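2020년 12월 23일
작업 노트, 포장식품 분류 셀 (Carport 작업장)
작성: Zeyu Shi

어제 이어서. 파지 순서 변경 후 재시험. 대상은 납작한 식품 포장, 설정 파일은 1303번 그대로 사용. 그리퍼 닫힘 속도만 한 단계 낮췄음.

결과: 30회 시도, 29회 성공. 실패 1회는 포장 두 개가 겹친 상태에서 위쪽 것만 집지 못하고 같이 끌고 간 경우. 손목 카메라 영상에서는 경계가 보이는데 인식 쪽에서 하나로 묶어 버림. 비닐 표면 반사 때문으로 추정하나 확인은 못 함. 조명 각도를 바꿔 볼 것.

케이블 건. 팔 아래로 늘어지는 고리가 작업면 쪽으로 너무 내려온다. 손목을 안쪽으로 돌리는 자세에서 포장 위를 쓸고 지나갈 여지가 있음. 클램프 위치를 한 마디 위로 올리고 여유 길이를 다시 잡아야 함. Qin 쪽에 클램프 규격 문의 예정.

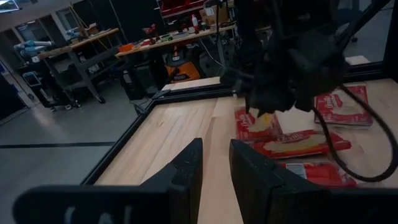 손목 카메라 시점. 오른쪽에 빨간 포장들, 그 위로 두 번째 팔과 케이블 고리.

작업자 쪽 변화 정리. Wolen 라인에서 분류를 하던 인원 중 2명이 3월부터 이 셀 담당으로 넘어온다. 손으로 집어 옮기는 일은 줄고 대신 다음이 늘어난다.
- 투입 전 겹친 포장 펴기
- 정지 시 원인 구분(인식 / 파지 / 케이블 간섭) 및 기록
- 그리퍼 손가락 끝 마모 점검
- 교대 때 설정 파일 번호 인계

면담에서 나온 말: 허리와 손목 부담은 확실히 줄 것 같다. 다만 기계가 멈췄을 때 본인이 어디까지 손대도 되는지 모르겠다는 의견이 둘 다에게서 나옴. 지금 절차서에는 "담당 엔지니어 호출"이라고만 되어 있고, 야간에는 호출할 사람이 없다. 작업자가 직접 복구해도 되는 범위를 따로 적어야 함. 겹침 정지는 비상정지 확인 후 작업자 복구 가능, 케이블 간섭은 불가로 제안.

속도 이야기도 있었음. 기존 라인은 사람이 물량에 맞춰 속도를 조절했는데 셀은 주기가 고정이라 투입 쪽 사람이 기계에 맞춰야 한다. 한 사람이 계속 투입만 하면 쉬는 시점이 없어짐. 투입과 감시를 교대로 맡는 안을 반장에게 전달했고 답은 아직 없음. 투입 대기 버튼을 추가하는 방법도 있으나 제어 프로그램 수정이 필요하다. 수정 자체는 반나절 분량.

기록 양식은 Stuvano에서 쓰던 것을 가져왔는데 항목이 너무 많다. 정지 한 번에 칸을 다 채우게 하면 아무도 안 쓴다. 시각, 원인 구분, 조치만 남기고 나머지는 로그에서 자동으로 뽑는 쪽으로 수정 중.

남은 일
- 케이블 클램프 이동 후 전체 자세 범위 재확인
- 겹친 포장만 따로 모아 인식 시험, 조명 각도별로
- 복구 범위 문서 초안, 작업자 두 사람에게 먼저 읽혀 볼 것
- 낮춘 닫힘 속도에서 주기 시간 다시 측정. 오늘은 안 쟀음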